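The Brikby Yarn Bowl and Stitch Kit
Words by Clive Dobson, September

Anyone who knits on a sofa knows where the ball of yarn goes. It goes under the sofa. It comes back with a biscuit crumb, a hairgrip and most of the dog. The Brikby is a heavy stoneware bowl with a curled slot in the side, and its one job is to keep your wool off the floor. It takes a 100 g ball with room to spin, and a 200 g one if you're firm with it.

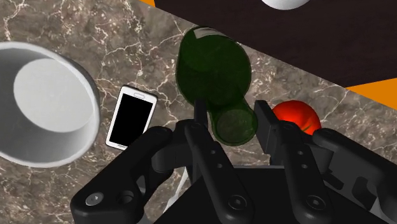
White cup on a veined marble worktop.

The bowl comes in two glazes, Sepp (a sort of porridge) and Rurna (a darker porridge). Kaja Lepik, who designed it, would like me to say that they are nothing like porridge. The slot is polished by hand after firing, so mohair shouldn't snag. If yours does, send it back and we'll have another go at it.

In the kit you also get:

- 2 wooden crochet hooks, 4 mm and 5 mm
- 34 stitch markers, of which you will eventually own nine
- a blunt darning needle in a cork
- the Tradurora pattern booklet, with a hat, a cowl and a pair of wrist warmers

The hat is suitable for a beginner. The cowl is suitable for a beginner with a free weekend and a forgiving nature. The wrist warmers were drafted by me, late, and the second one now matches the first - earlier copies of the booklet had a thumb in a surprising place. Ask for the corrected page if you have one of those. 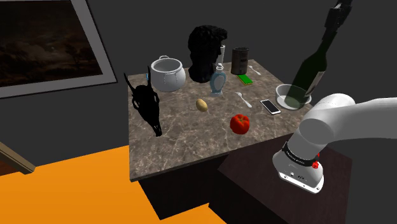 Yarn is sold separately. We suggest a plain double knit in wool or a wool blend for all three patterns, and something pale if you want to see your stitches. Black is very smart and you will regret it by the fourth row.

Care: wash the bowl by hand and dry it well. It isn't for the dishwasher, the oven or soup. Felt pads are stuck to the base, and spares are in the envelope marked "spares".

Order code 917. Please allow 2 weeks for Rurna, as the kiln is small and so is the person who loads it. Sepp is usually on the shelf.

Contact us | Delivery and returns | © Brikby | Back to top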